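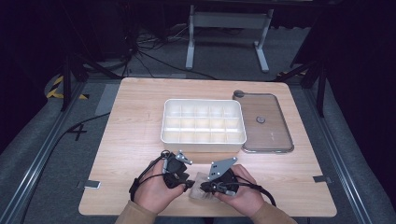 August, posted by the bench notes editor

Small parts are what slow down a home gripper build, and getting them under control made our second pair go together so much faster than the first! We built the first pair out of one big cookie tin, and every evening started with the same hunt for the same M3 screws. Now everything goes in a divided tray. A white one with three rows of five compartments is just right for a pair of hand-held grippers, and you can leave its clear lid lying beside it while you work. Limp, floppy things are a good first thing to pinch, too. A crumpled translucent cloth or plastic bag between two black grippers will teach you more about finger pressure than a wooden block ever does, and it costs nothing.

Here are the rest of the tips from our build at the Hirkport shared workshop, in no special order.

Sort by step. We used to sort by size, which looks lovely and is no help at all when you're halfway through a finger joint. Put everything for the finger joint in one cell, everything for the trigger in the next, and so on (bearings get their own cell, always).

Drill more holes in the bracket plate than you think you need. You will move the mount. We moved ours 3 times in one week, and the spare holes meant we never had to cut a new plate.

Give the cables slack. A nice big loop off each gripper lets your wrist turn all the way over. Ours were too short at first and kept tugging the connector out, so we went up to a longer cable and taped a bit of it down where it leaves the grip. Try the full twist both ways before you tape anything!

Wear sleeves that fit close at the wrist. Loose cuffs get into the linkage. An old pair of stretchy ones with the hands cut off works beautifully.

Mark the table with tape. Little strips near the edges tell you where things go back to, and masking tape peels off clean from bare wood if you don't leave it on all summer.

Cut finger pads from a bike inner tube. Rough the plastic with 128... no, 120 grit (128 is the part number on our spring, and I mix them up every time), wipe it, then use contact cement and leave the pads clamped overnight. The Karaki pad pattern fits with a small trim at the tip.

Print the fingers lying on their side. Standing up, they snapped between layers, all of them. On their side we've had one pair going since spring, and they still close evenly.

Practice slow. Start with cloth, then thin bags, then a lid with a knob on it. The knob is great fun and harder than it looks. Give yourself 10 tries with each thing before you start fiddling with the springs, or you'll be tuning out your own clumsiness.

Keep a spare of every screw in one last cell and write down what you take from it. When that cell gets low, order more that same night.

Next up is a lighter trigger, and I can't wait to get it on the bench.

Recent tips
Eleven uses for a dead inner tube
Taladis hinge kit: what to file down first
Quieting a shop vac with carpet scraps
Fevalbridge swap day: what to bring
Keeping printer filament dry in a closet

Contact the bench | Copyright Hirkport Bench Notes | Back to top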